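Uniform cupboard tips for school parent groups
posted by Flor, May 2025

Quick one, pickup is in 5 minutes. Our parent association at Ospina school voted to take over the spare uniforms and half the bylaws talk was really about socks. So, what works:

Label the shelf, not the bin. Bins wander.

Sizes on masking tape, thick marker. Re-do it every term, the tape curls.

Sign-out notebook on a string. Name, item, date. Skip the spreadsheet - we tried, two people used it.

Write down who holds the key. Put it in the minutes. Tomos had it all of April and we were calling eveyone.

Grass stains - dab with white vinegar and cold water, leave half an hour, then wash as normal.

Empty pockets. Gum, crayons, one hall pass.

Reds get their own load the first few times. Cold water, inside out, dont leave them sitting damp.
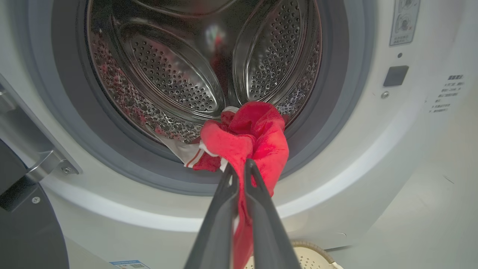

Red fleecy stuff at the washer door. Keep an eye on white things with red trim.

Buttons: save strays in a jam jar, sew with doubled thread.

Money for detergent goes thru the group account, keep the receipt. Zoila has the envelope.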